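### 3.2 Collecting the two-arm demonstrations

All demonstrations were recorded by remote control on the Ullia bench, with one operator driving both arms from a pair of hand-held leaders. We began with hand guiding, pushing the arms through the motion directly, and it worked nicely for single-arm reaches. Two arms at once was another matter: Lumbantobing and Chraibi kept bumping elbows, and the recorded paths showed it. Moving to remote control in February changed the character of the data, and we were delighted by how much smoother the wrist motion became.

The parts are short black cylinders with a green disc at one end, and the bin is an ordinary blue storage bin with a ribbed wall. Operators were told which part to handle but were free to choose their own grasp and their own path over the mat (Figure 4).

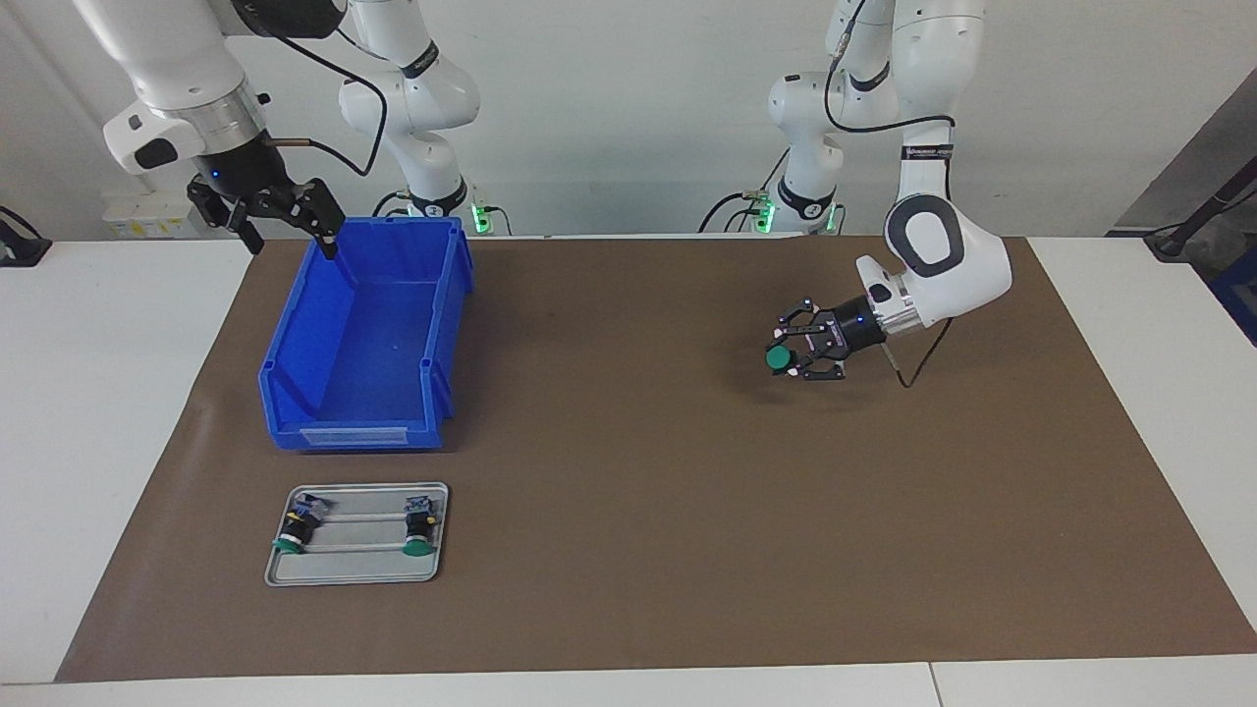

**Figure 4.** Part handling under remote control. The left arm holds a green disc over the brown mat; the right gripper is at the back corner of the blue bin. Two assembled parts rest on the metal tray.

That freedom turned out to be a real strength! Across 19 operators we logged more than 3,000 demonstrations, and the variety in approach angle is far richer than anything we had managed to script. We kept 1,530 after removing runs with dropped packets or a paused leader. A further 200 were set aside before training and used only for the tests in Section 5. Gripper commands were stored alongside joint angles for both arms, even when one arm was idle, so the policy also sees what waiting looks like.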